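Search this book Enter keyword Go

Chapter 5
Water in the Garden Soil

By the end of this chapter you should be able to explain how soil holds water, describe how water moves from the soil into a plant, and work out how much water a bed needs in a dry spell. You will need the notes you made on soil texture in the last chapter, and a jar of soil from a place you know well.

5.1 Why rainfall is only part of the story

Two gardens can get the same rain and grow very different plants. The teaching garden at Palwood lies on heavy clay and receives 752 mm of rain in an average year. Its beds are sticky in February and often crack in summer. The trial plot at Tusus is on deep, crumbly loam and receives only 345 mm, yet beans and squash there go longer between waterings than they do at Palwood. A gardener who looked only at the rain gauge would expect the opposite.

The difference lies in how much of the water a plant can use. Clay holds a great deal of water, but it holds much of it in pores so small that roots cannot pull it out. Sand has large pores, which drain within hours. Loam has a mixture of both, and keeps a good share of its water in pores of a middling size. We call this share the available water, and it is the main idea of this chapter.

Three terms will be used throughout. A soil is saturated when all its pores are full. It is at field capacity when the spare water has drained away under its own weight, usually a day or two after heavy rain. It is at wilting point when plants droop and do not recover overnight. Available water is what lies between field capacity and wilting point.
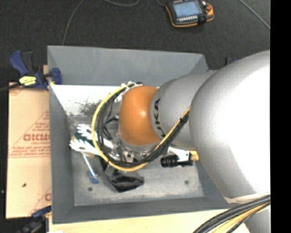

Robotic arm with an orange joint cover reaching into a deep grey bin.

5.2 A simple test

Take a handful of soil from a spade's depth and squeeze it. If water runs out between your fingers, the soil is above field capacity and should be left alone. If it forms a ball that breaks when you prod it, there is water to spare for most crops. If it will not form a ball at all, it is either very sandy or close to wilting point, and you will need to know the texture before you can say which.

The test is rough but quick, and with practice it is good enough for most decisions in a small garden. Do it in several places. Soil under a hedge or beside a wall is often much drier than soil in the open — sometimes after a whole day of rain — and a single handful can mislead you.

5.3 Water and the plant

Most of the water a plant takes up is not kept. It passes through the roots and stem and leaves as vapour through small openings in the leaves, called stomata. On a hot, windy afternoon a plant may lose water faster than its roots can replace it, even in moist soil. It wilts, and recovers in the evening. This is not the same as reaching wilting point, and watering will not always help. Look at the plant again early the next morning before you reach for the can.

Roots matter as much as leaves. A plant raised in a small pot and set out in May has its roots in a small block of compost, which can dry out while the soil around it stays damp. The Ruotsalainen bed, described in section 5.6, shows how long this can go on. Plants moved when full grown have the same trouble in a worse form, having lost part of their roots in the move.

Before you read on

1. Squeeze a handful of soil from two places in the same garden and write down what you find.
2. Weigh a pot of compost after it has been watered and drained, and again each morning for five days. Keep the figures for section 5.4.
3. Find out the yearly rainfall where you live and compare it with Palwood and Tusus. Say which garden yours is more like, and what else you would need to know.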